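Where Does the Afternoon Go? A Project on Clutter, Storage and Lost Minutes in Shared Apartments

My project for the household studies elective, final version
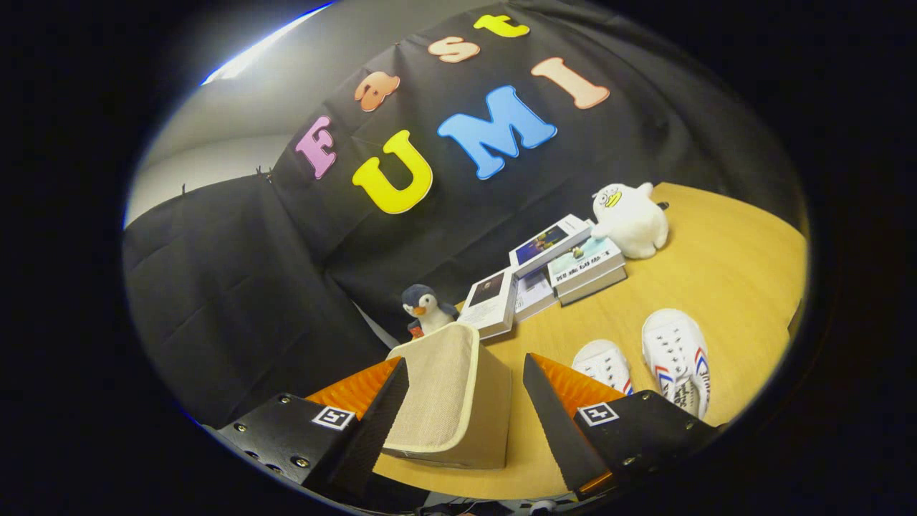

Fathima Majumder read my first draft and wrote in the margin that I was asking the wrong thing, because people in shared apartments don't lose time looking for stuff, they lose it deciding whose job it is to put the stuff back. I grumbled for a day and then rewrote half my survey. So if the questions look like two different people wrote them, well, kind of!

What I wanted to know

I live with three roommates in the Fondale buildings, and we own a frankly silly amount of storage. Bins, boxes, baskets, a hanging shoe thing that has never held a shoe. We still can't find the tape. I started wondering if having more places to put things makes a shared home easier to run or just gives everybody more lids to lift. My guess going in was that labels would matter most (I love labels, I asked for a label maker for my birthday).

How I did it

I sent a survey to the Fondale and Atberg mailing lists in August and got 116 answers back. I had to toss the ones from people who live alone and a few that stopped after the first page, which left 101. The survey asked how many people share the place, what kinds of storage they use in common rooms, whether anything is labeled, and how long they spent on their last search for a shared item. After Fathima's note I added a section on who puts things away and whether anybody ever agreed on that out loud.

I also had eight households keep a search diary for two weeks. Each time someone looked for a shared thing they wrote down what it was, where it ended up being, and how long it took. Six handed the diary in. One of the other two lost it, and yes, I did write that down as a data point in my notes before my instructor made me take it out.

What came back

The six diaries together had more than 300 searches in them. Scissors were the worst by a mile, then phone chargers, then the good pan. Most searches were short, a minute or two, but the long ones were really long. One household at Atberg spent most of an evening on a bike pump.

Labels did less than I hoped. Homes with labels had searches just about as long as homes without. When I went back and asked, people told me the labels were from move-in and the contents had drifted. One box marked CABLES in a Kawaguchi Street apartment was full of birthday candles and had been for two years.

The thing that did line up with short searches was having one agreed spot for the handful of items everybody uses. It didn't need to be a nice spot. One diary household had a drawer, another had an open box on top of the fridge. Both had talked about it at some point, usually after a fight. Open containers also did better than closed ones in the diaries, though with six homes I'm not going to lean on that very hard.

Cost was a side question but I got hooked on it. The highest spender said they had put 600 dollars into matching bins and shelves over one lease - and their average search was longer than ours. I felt pretty good about that for a minute, then remembered the tape.

Problems with all this

People are bad at guessing how long they looked for something. When I compared survey answers from the diary households with their diaries, the survey numbers were nearly always higher. Annoyed minutes feel longer, I guess. Also, both mailing lists are mostly students, so this says nothing about families, and folks who answer a survey about clutter probably have feelings about clutter.

I should have asked about square footage too. Cisik Hall people wrote to me afterward saying their kitchens are so small that everything is always in sight, and I had no way to check that against the rest.

If I did it again

I'd skip the label questions, or cut them to one, and spend that room on who puts things away. Fathima was right about that part and I told her so. I'd also run the diary for a month, start it after midterms, and hand out a pen on a string with every copy, seeing as pens came in fifth on the list of things people couldn't find.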